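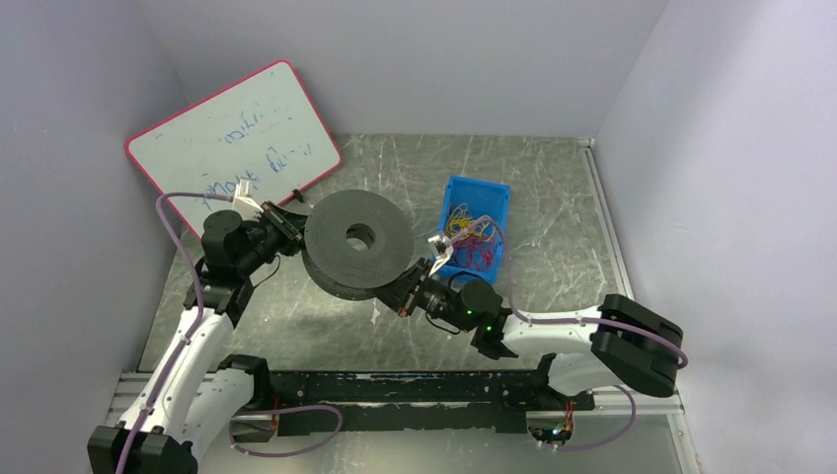 2nd May

Third day with the Skinow two-arm kit on loan from Wondargate. Spent the morning on the spool task, since that is the one Trinity Mercado wants numbers for before she signs anything. Both grippers take the rim, one on each side, and hold the spool up off the floor panel at a tilt. The ribbed face gives the fingers something to bite on. I had expected more trouble there.

Ran 20 lifts at the default grip force and 20 more with it raised one step. Default: four slips, all on the left. Raised: one slip, also on the left. Swapped the left fingertips after lunch and have not repeated the set yet. The right arm has been clean throughout.

Timing between the arms is the weaker point. The manual gives a sync delay of 30 ms and I was seeing closer to twice that whenever both wrists rotated together. Esperanza Lyons at Wondargate told me on the phone to drop the command rate from 400 Hz to 200. Did so. The delay came down to the stated figure and the small judder at the top of the lift went with it. Asked her why the kit ships at 400. She said the Lougher people had wanted it for their own demo and the setting stayed in.

Cable routing is poor for the money. Each arm has a lavender cable running outside the white segment, with slack looped at the base. Fine for lifting. I would want clips before trying anything with full wrist rotation. Wrote that down under faults, along with the setup guide, which has the left and right base diagrams reversed on page 20.

Left the blue bin of wires in the enclosure behind the spool. Pulling single wires out of a tangle is the next test on the list and I don't expect much from parallel grippers – the fingers are too broad at the tip. Trinity thinks otherwise. Lurkton has narrower ones in stock and I have asked for a price.

Still to do: repeat the left side with the new tips, save the 200 Hz profile under its own name, send Esperanza the logs.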